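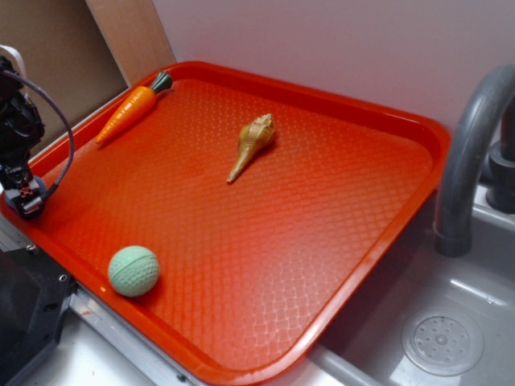 Häufige Fragen zu den Sinnestabletts

Die Leihstelle Dala stellt Kindertagesstätten, Grundschulen und Einrichtungen der Tagespflege Tabletts mit Tast- und Spielgegenständen zur Verfügung. Auf dieser Seite werden die Fragen beantwortet, die im Zusammenhang mit Ausleihe, Nutzung und Rückgabe am häufigsten gestellt werden.

Wer ist zur Ausleihe berechtigt?
Die Ausleihe steht allen Einrichtungen offen, die über eine gültige Nutzervereinbarung verfügen. Privatpersonen können die Tabletts nach Anmeldung in den Räumen der Leihstelle nutzen. Eine Mitnahme ist in diesem Fall nicht vorgesehen.

Wie setzt sich der Satz »Küste und Garten« zusammen?
Der Satz besteht aus einem roten Tablett mit erhöhtem Rand, einer Muschelschale in Spiralform, einer Spielzeugkarotte sowie Bällen mit unterschiedlicher Oberfläche. Die Gegenstände sind so gewählt, dass sie sich auch mit geschlossenen Augen gut unterscheiden lassen. Abweichungen in Farbton und Größe sind möglich, wenn einzelne Teile ersetzt werden mussten.

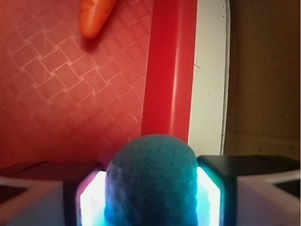 Blauer Gegenstand mit poröser Oberfläche, dahinter das rote Tablett

Welche Kosten entstehen?
Die Leihgebühr beträgt 40 Euro je Satz und Schulhalbjahr. Zusätzlich wird eine Kaution in Höhe von 80 Euro erhoben, die nach vollständiger Rückgabe erstattet wird. Einrichtungen mit Rahmenvertrag sind von der Kaution befreit.

Wie sollen die Gegenstände auf dem Tablett angeordnet werden?
Eine verbindliche Anordnung besteht nicht. Für die erste Begegnung mit dem Material wird empfohlen, wenige Teile mit deutlichem Abstand auszulegen, damit jedes einzeln ertastet und benannt werden kann.
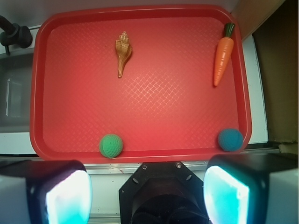
Für Gruppen mit jüngeren Kindern hat sich die Arbeit mit Gegensatzpaaren bewährt. Zunächst werden zwei Teile verglichen, erst danach kommt ein drittes hinzu. Der grüne und der blaugrüne Ball liegen am unteren Rand des Tabletts mit einer breiten freien Fläche dazwischen und können nacheinander in die Hand genommen werden; Muschel und Karotte bleiben währenddessen im oberen Bereich. Weitere Hinweise enthält das Begleitheft von Eglė Jõgi, das jedem Satz beiliegt.

Ist das Material für Kinder unter drei Jahren geeignet?
Die Nutzung durch Kinder unter drei Jahren ist ausschließlich unter unmittelbarer Aufsicht einer Fachkraft gestattet. Die Muschel ist vor jeder Verwendung auf scharfe Kanten zu prüfen.

Wie ist das Material zu reinigen?
Das Tablett wird mit lauwarmem Wasser und mildem Spülmittel abgewaschen. Für die Vertiefungen des Musters eignet sich eine weiche Bürste. Die Muschel ist lediglich feucht abzuwischen. Lösungsmittelhaltige Reiniger und die Geschirrspülmaschine sind nicht zulässig.
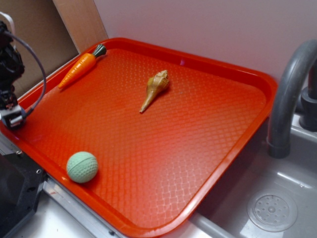
Karotte, Muschel und hellgrüner Ball auf dem Tablett mit Rautenstruktur

Was ist bei Verlust oder Beschädigung zu tun?
Fehlende oder beschädigte Teile sind der Leihstelle unverzüglich unter Angabe der Satznummer (zum Beispiel 284) mitzuteilen. Ersatz wird durch die Leihstelle beschafft. Eigene Ersatzteile dürfen nicht ohne Rücksprache eingelegt werden.

Wann ist die Rückgabe möglich?
Die Rückgabe erfolgt freitags bis 15 Uhr am Schalter der Leihstelle. Verlängerungen für das zweite Halbjahr sind bis Ende März schriftlich zu beantragen.

An wen können weitere Fragen gerichtet werden?
Auskünfte zur Ausleihe erteilt Gediminas Kuusk, Durchwahl 3780. Für pädagogische Fragen ist Sarmīte Lukoševičius zuständig.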